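Wilthorpe wants new shops. A few thoughts after sitting through the town's planning night (thread)

1/ I went in grumpy and came out with 4 pages of notes, so bear with me.
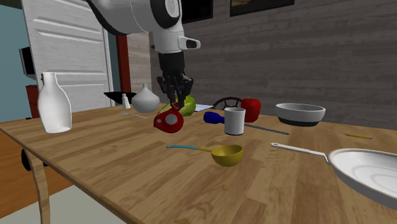 2/ Main Street has 13 empty storefronts. We keep waiting for one big employer to ride in and fix that. Stirkavcombe quit waiting and started calling small businesses one by one - bakers, bike repair, a guy who tunes pianos!

3/ Their first call took 30 minutes and ended with a lease tour. Ours ends with a voicemail and a PDF from two mayors ago.

4/ Parking came up, of course. It ate half the night. The old Prondus lot has 200 spaces and I've never once had trouble finding one (ok, once, the May parade).

5/ What I'd love to see is short leases. Let people try a storefront for a season before they sign their life away. Somebody asked about this and got a "we'll look into it."

6/ Also please put the vacant units on the town website, with rents. I had to drive around writing down phone numbers off windows.

7/ Next meeting is at the library. I'm bringing snacks and more questions - come sit by me.

© 2019 Joshi | Contact | Back to top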